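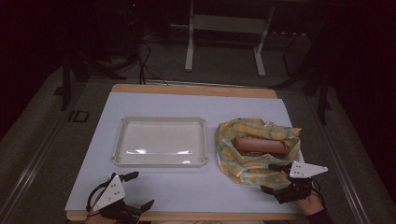 Morkness workshop gets its hand-held grippers back in shape

After a slow and somewhat grumpy April, the demonstration station at the Morkness workshop is running a full day again, and the people who look after it could not be happier (or, by their own account, better rested).

The station is where operators work through small tabletop jobs with a hand-held gripper in each hand, so that the movements can be recorded and later used to teach a robot arm. It sounds like gentle work, and mostly it is, but the grippers open and close all day long and the wear does add up. By the time Shahla Jafarzadeh went through the log in May, the older pair had been through 2777 recorded runs since their last proper service, and 238 of those had been thrown out for one fault or another.

"I kept blaming the software, and I owe the software an apology," said Jafarzadeh, who keeps the station going from day to day. "We had a finger pivot that had worked itself a hair loose, and a cable that was getting tugged every time somebody reached to the far side of the table. You don't feel it in your hand. You only see it when you play the run back and the fingers say they're closed when they're plainly open!"

She and Tõnu Rebane took the grippers apart on a Monday morning, cleaned out the pivots, put in new screws and swapped both cables for longer ones with a bit more slack at the wrist. The plates on top came off too, were wiped down and went back on with fresh fasteners, and then each gripper was opened and closed against a set of gauge blocks until the readings agreed. Rebane had set aside the morning for it and ended up staying until 7 p.m., with a break for soup.

The table got some attention as well. Its old covering had become scuffed and was throwing off the cameras, so a new pale sheet was laid down and smoothed flat, and the operators now start each session with a short check in which both grippers are closed fully, opened fully and set down at the near edge. It takes 4 minutes, and Rebane says the grumbling about it lasted less than a week.

So far the numbers are encouraging. The station has logged 534 runs since the service, with only six thrown out, and two of those were down to a sneeze.

Anderson Rangel, who schedules the operators, would like to see the same work done on the second pair before summer. The spare pivots are on order from Kelard, and Jafarzadeh has already claimed the workbench for the day they arrive.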